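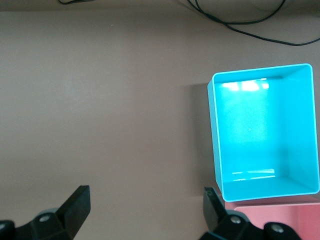
Step 1: Clear the bench, then clear it again

Before comparing two grippers you need a bench that treats them both the same. Ours at Furngate is a plain matte tabletop with a cyan bin on it and a pink one tucked in beside it. The wrist camera looks almost straight down into the cyan bin, so you get the whole floor of it and both fingers in one view. Push stray cables to the far side, well past the bins. They will creep back. Cables have ambitions.

Step 2: Check what the camera sees with the fingers wide open

Drive the gripper to full open and grab a still. You want both fingertips visible along the bottom, with bare table between them. If one finger is missing, your mount is crooked, and no amount of calibration will talk it straight.

Look for glare as well. Glossy plastic throws white patches off the inside walls of a bin, and the Zacharias detector we run is fond of reporting them as objects. It once tried to pick up a reflection 18 times in a row, with great commitment. Tilt a light or mask that wall before you blame the gripper.

Step 3: Tighten the finger screws

Do the screws on both mounting brackets, left and right, and do them again after the first hour. We skipped this in August and spent an afternoon writing up a "compliance effect" that was a loose screw. The write-up was quite good.

Step 4: Run the same picks with both grippers

We compared the Skindcombe parallel gripper with the older Jallora. Each got 170 picks from the open table into the cyan bin, with the same part, speed and starting poses. Save the start poses to a file and load them both times. Do not eyeball them, however steady you believe your eye to be.

Log these for every pick:

Commanded width and measured width
Whether the part reached the bin
Whether a finger touched the rim on the way in
Anything odd, in plain words

The last one feels optional until you're staring at line 946 of a log wondering what "hmm" meant.

Step 5: Swap the order and go again

Run the second gripper first this time. The room warms up, the lighting drifts, and the operator gets bored, which is the largest source of error in our lab. If the ranking flips when the order does, you've measured the day. Go home and start over on a fresh one.

Step 6: Compare rim touches before success rates

Both grippers got nearly everything into the bin, so the success column was no help at all. Rim touches told us more: the Jallora's wider fingers clipped the edge far more often on the side nearest the pink bin. If your bins sit this close together, offset the drop point by 2 cm toward the open side and rerun that batch with both grippers.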